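Cleaning cloths: sorting, washing, replacing

Microfiber lifts grease because the fibers are split. Fabric softener coats them and the cloth starts to smear. Wash microfiber separately from cotton, which sheds lint into it, and leave softener and dryer sheets out of the load.

Keep one color for glass, another for counters and a third for floors. Floor cloths go in their own load. Tumble dry on low or hang on a rail – high heat damages the fiber ends.

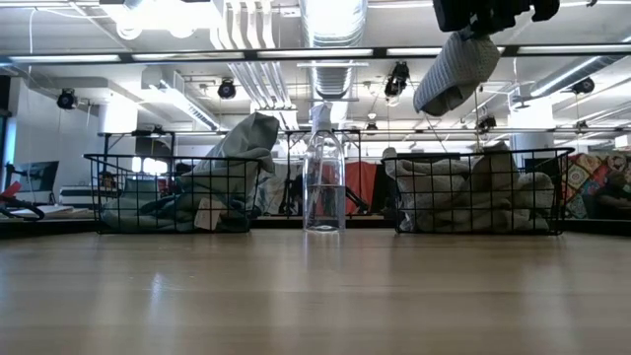 For glass, use a short-pile or waffle cloth folded in 4. Turn to a fresh face when the first one drags. Two sprays per pane are enough for most windows; more leaves streaks at the bottom edge.

A cloth that still smears after a hot wash without softener should be moved down to floor duty. Cut off the care label first, as it can scratch gloss paint.

Next: Descaling a kettle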